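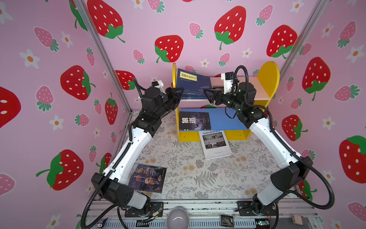

Kids' bookshelf and reading corner check: what I look at and what I found

Last gone over: Jan 31, 2024
Where: the strawberry corner, Astavbridge
Next full check: March

I do this check with a flashlight, a screwdriver and a damp cloth, and it takes me 20 minutes if I don't stop to read anything (I always stop to read something). Each line has a result and then my comments, which have gotten longer every time I've updated this page. Skip them if you only want the list!

THE SHELF

1. Shelf stands flat and doesn't rock
Result: OK
I put one hand on each side panel and push gently, first front to back and then left to right. The floor mat under there is the light one with the gray ferns on it, and I love it, but a mat can hide a lot. If the shelf rocks, lift the mat first and look for a crumb, a crayon or a wrinkle before you blame the shelf. I've taken ours apart for a wrinkle.

2. Back of the shelf is up against the wall
Result: OK
Ours goes right against the wallpaper in the middle of the back wall. I like it there since there's no gap for a skinny book to drop into, and it's harder to tip from behind.

3. Wall strap fitted and tight
Result: Redo in March
We use an Oddsson strap. The strap itself is fine and I can hang on it, but I want to move the wall screw over into something more solid. The packet says good for 50 pounds. I don't plan on testing that with a climbing child, so this one gets done properly before the spring crowd. Please don't skip this line because a shelf is small. Little kids see a low shelf and think it's a ladder.

4. All screws snug, nothing sticking out
Result: OK after tightening
Look hard at the yellow bottom rail, where the small screws are. They sit exactly where bare toes and knees end up. I run my fingertip over each one, and if it catches my skin it gets a quarter turn. Hand screwdriver only! A power driver will chew right through the hole and then you have a screw that spins forever and a very sad rail.

5. Corners and edges
Result: OK
The side panels are rounded, which was half the reason I wanted this shelf (the yellow was the other half). I still check them for chips. One side stands taller than the other, and the taller one is the one kids grab when they get up off the floor, so I give it an extra wiggle.

6. Upper shelf board seated all the way
Result: OK
Press down at both ends of the pink board. If one end clicks or drops, take everything off before you fix it. I once tried to hold up a row of picture books with my chin. Don't.

7. Blue back panel not bowing out
Result: OK
Push lightly with a flat palm. You want it to feel the same all the way across.

THE BOOKS

8. Heavy books down low
Result: Comment only
My rule is that anything that would make me say ouch if it landed on my foot goes on the lower shelf. The top is for light stuff. I know it looks prettier to have the big handsome covers up high, and I've lost this argument with myself several times.

9. Books standing up, not leaning
Result: Needs work

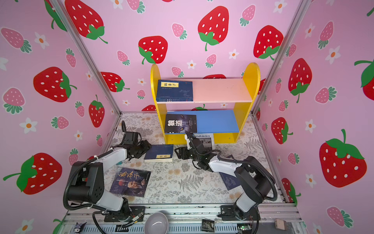
A leaning book is a sliding book, sooner or later, and the slippery covers go first. When a shelf is nearly bare I'd use a bookend, or lay the last couple of books flat with the spines facing out. I bought two bookends at the Vundbridge spring sale and have managed to misplace both, so that's going on my shopping list. Weighted ones this time, with rubber on the bottom.

10. Nothing propped against the base or left on the mat
Result: Needs work
A glossy cover on a mat might as well be a banana peel. Books on the floor get picked up before anyone walks through, including the ones leaning against the front of the shelf, because those get kicked and then stepped on. I'm as guilty as anybody. I sort on the floor and I wander off for coffee.

11. Grown-up books sorted out
Result: Ongoing
We have a mix, Chinese titles too: 韩非子 and 狼道 (the one with the wolf's face on the cover), plus the gray one, Kladfabriken. I'm happy for kids to see grown-up books around. I just want them on a shelf of their own eventually, so small hands can find the picture books without pulling everything out.

12. Covers and spines in one piece
Result: OK
Check for loose staples and torn corners. Tape what you can and retire what you can't.

WALLS AND FLOOR

13. Wallpaper seams flat
Result: OK
Look low, at kid height, where picking happens. If a strawberry starts peeling, stick it back the same day. I keep a tub of Dritovberg paste with the cleaning things and it has lasted ages.

14. Mat edges flat, no curling
Result: OK
I shuffle along the edges in socks. If my toe catches, theirs will too.

15. Cords and cables kept clear of where kids sit and reach
Result: Check every time
Go by touch as well as by eye, and follow each one the whole way along. No loops hanging at neck height, ever.

16. Wipe down
Result: Done
Damp cloth, then a dry one. Top board first, then sides, then the bottom rail.

Still to do before March: move the strap screw, buy bookends, find a home for the grown-up books. I'll update the results here when the strap is done.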